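The Little Rack on the Big Blond Table

I have a soft spot for the kind of display rack you used to find by the register at every gift shop, the sort that held keychains or reading glasses or those tiny sewing kits no one ever finished. My aunt's old shop, Fitzsimmons, had 34 of them at one point, and when the place closed I came away with a single white one and a promise to do something useful with it. It sat in the garage all summer. In September I finally carried it inside and started looking for the right table to put it on, and that (as these things go) became a bigger project than the rack itself.

What you want under a wire rack is a plain, pale surface with a bit of life in it. Wire is all lines and gaps, so whatever it stands on shows right through. I looked at a glossy black desk from Skado, which was handsome but made everything around it feel like a dentist's office, and at a painted bench from Hunico that was just a touch too low. Light wood won me over in the end. The long wavy grain is lovely company for all those thin straight rods, and a dark carpet underneath makes the whole thing look brighter than it is - a trick I wish I'd learned years ago. 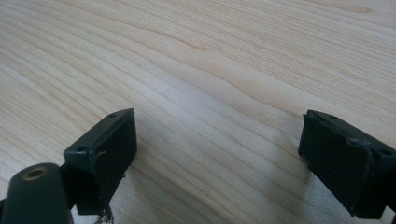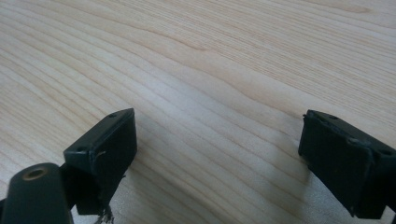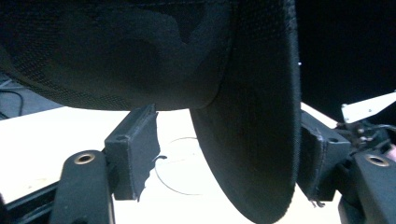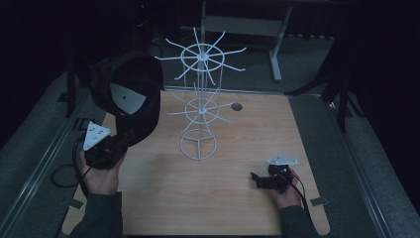

Does a wire rack need to be fixed to the table?

Most small ones are fine standing free, as long as the base is wider than you think it needs to be and you load the arms evenly. Hang things in opposite pairs as you go, heavy across from heavy, and give the rack a gentle nudge before you walk away. If it rocks, a few clear felt dots under the rim will usually settle it.

As for what to hang, I'd say go light and go slowly. Scarves are wonderful, and so are ribbons, measuring tapes, strings of beads, and the dozen little cloth bags that otherwise live in a heap at the bottom of a drawer. I tried mugs once and will not be trying them again. For cleaning, a barely damp cloth run down each rod does nicely, followed by a dry one, and you really do have to get in where the arms meet the rings, for that's where the dust likes to settle in and make itself at home. I keep an old Tritach paintbrush in the drawer for those corners, and it has outlasted two dusters and a very optimistic feather thing I bought at a fair.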